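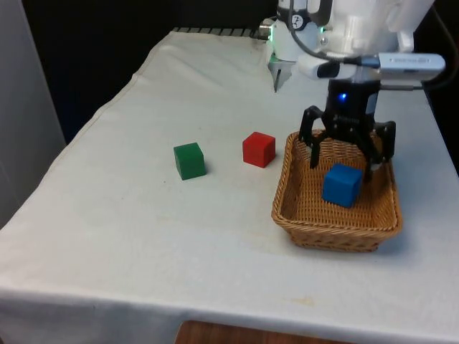

What I Did All Spring: Gels for Slow Drug Release

My project with Samina Gilani was about alginate beads, the squishy little things you get when you drip seaweed goo into calcium. We wanted to know if a chitosan coating would slow down how fast they let go of a dye (our stand-in for a drug).

We made 257 beads over 3 batches and threw out 27 that had tails. Then we soaked them in saline and took a reading every 20 minutes, which meant a lot of sandwiches in the hallway!

The coated beads did hold on to the dye longer, and I was so happy I called my mom. Batch two was messier, probably my fault, I think I let the calcium bath get too weak. Mervyn Tapley wants us to rerun that one with fresh solution in May, and Samina already has the chitosan on order.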